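Stoltcombe Kitchens – Gallery

Home / Galleries / Kitchens and tables

17 May 2021

The kitchens on this page are all in Stoltcombe, most of them in the terrace behind the chapel, which was built in 1852 and has small back kitchens that were never meant for a table as well as a cooker. We asked people to let us photograph their worktops and tables as they stood, with the everyday things out. A first set went up in November and this is the second.

The pictures load one at a time. If the page is slow, wait for the first to finish before going on to the next. Larger prints can be looked at in the reading room on Mill Lane, where they are kept in the grey folder by the door.

A few notes on how the gallery is put together. Each entry has one picture, the name of the person who took it and a line or two about the things in it. House numbers are left out. Where a household sent in more than one picture we chose the one with the most on show – cups, plates, food, whatever was in use that week. Captions were written afterwards and checked with the household.

The earlier set had a lot of shelves and dressers in it. For this one we asked for flat surfaces, meaning tables and worktops, and for things that are used to hold other things: racks, stands, trays, baskets, hooks. People in small kitchens tend to own several of these. The old Nilteo shop on the corner used to sell mug trees and plate stands in plain wood, and a good many are still in use in the village, some with a peg or two glued back in.

Set 2, table with mug tree and corn

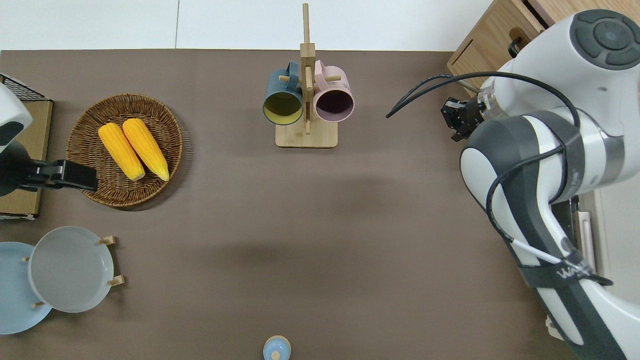
Narayanan Marar

Two mugs on a wooden mug tree, one dark teal-blue and pale yellow-green inside, the other pale pink with a dark purple-brown inside. The round woven basket beside it has two ears of yellow corn in it. The plates, one light grey and one light blue, are kept upright in a wooden stand with small pegs.

Corn is in a lot of kitchens here in late summer, when the farm at Cirnow sells it from the gate – the rest of the year it comes from the shop.

Entries for the next set can be left at the reading room or given to Kavitha Salian. Please write your name on the back of each print, and say whether you would like it returned.

Previous set: Shelves and dressers
Next set: Sinks and windowsills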